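19 August 2023

Breakfast table, booth 2. Went over the setup again after the note from Traltell saying the layout is "settled." I don't think it is.

The Fillen list gives every item a place and a distance from the table edge. Fine on paper. In practice things get put back wherever there is room, and then people argue over which version was the right one. Measured the toaster at 130 mm from the back edge this morning, and the list says 100. Either the list is wrong or we have been using a different table since February. I'd bet on the table.

Also not convinced by the claim that real bread makes a difference. Bakker bread goes stale by noon, and then we have hard toast that drops crumbs into the slot. Husto sells a foam slice. Nobody wants it because it looks fake, but has anyone compared the two? I can't find it in the book if so.

Drinks: two green ones is asking for mix-ups. Whoever writes "the green bottle" on a sheet needs to say which. I went through 5 old sheets and only one did. Sheet 2147 just says "bottle, green, moved."
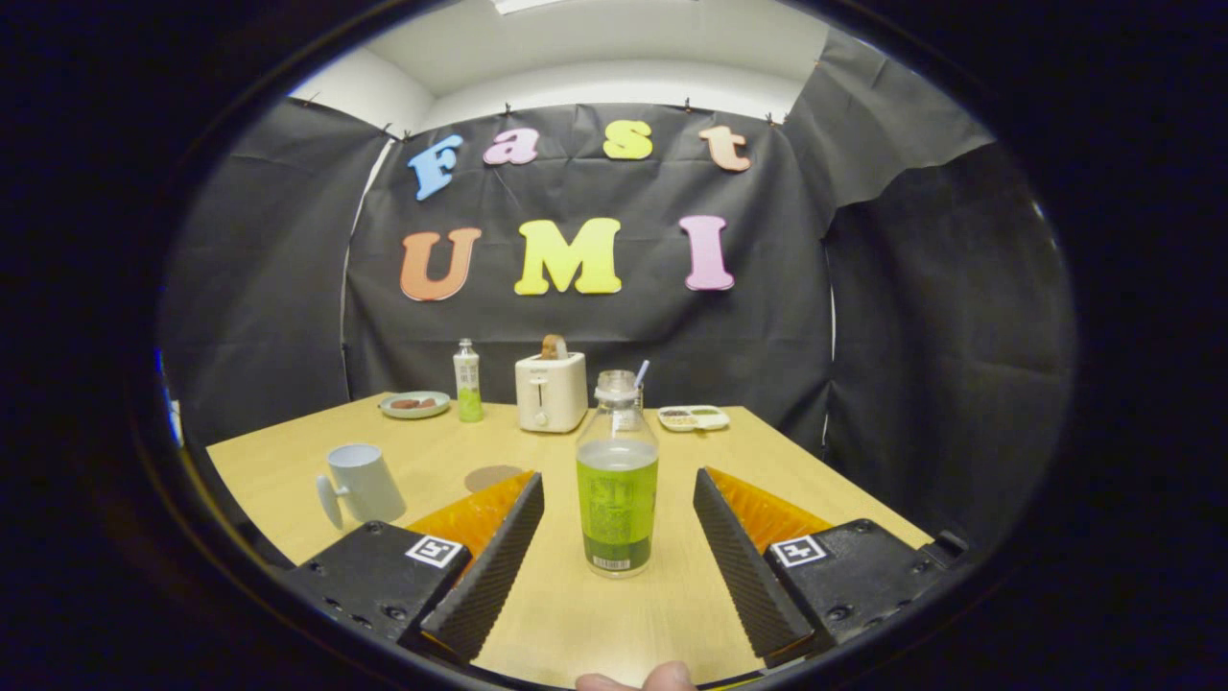 R. (bench notes)

Toaster center rear with the toast up, plate of brown food and the slim bottle to its left, divided tray to its right. Mug on the left, and tipped slightly, so I would not trust any handle angle written down for it. Brown spot on the table by the front bottle. Wipe it and see if it comes off before anyone calls it a stain.

The letters on the black cloth are fine where they are. Leave them.

To do: measure the table itself, all four sides. Redo the list from that. Ask Traltell what "settled" was based on.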